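I got to the Tralex workshop at 8 in the morning, which I'm told is early for people who teach robots for a living. The woman who runs the teaching bench (she asked me to leave her name out) handed me a coffee and put me to work before I'd found my notebook!

"Everybody wants to ask about the software," she said. "Try moving the thing first."

So I did. You can take the arm by the wrist and walk it through a job, or you can sit at the remote station, which they call Majali, and drive it from there. I was awful at both. She gave me 40 tries at bringing one gripper up to meet the other, and I think she kept 2 of them.

"The bad ones are useful to me too," she said, kindly. "But I do want clean ones. If you hesitate, the robot learns to hesitate. I had a guy who always stopped to scratch his nose, and we had this arm pausing for no reason at all."

I asked which way she likes better, by hand or by remote.
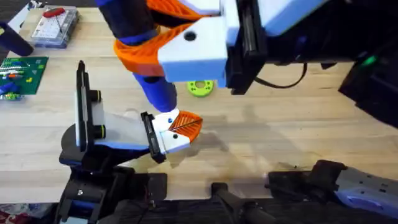 "By hand for the first day, because you feel where the joints don't want to go," she told me. "After that, remote. With two arms I can't be holding both wrists and thinking straight." She does sessions of 90 minutes, then goes for a walk, and she won't look at the recordings until after lunch.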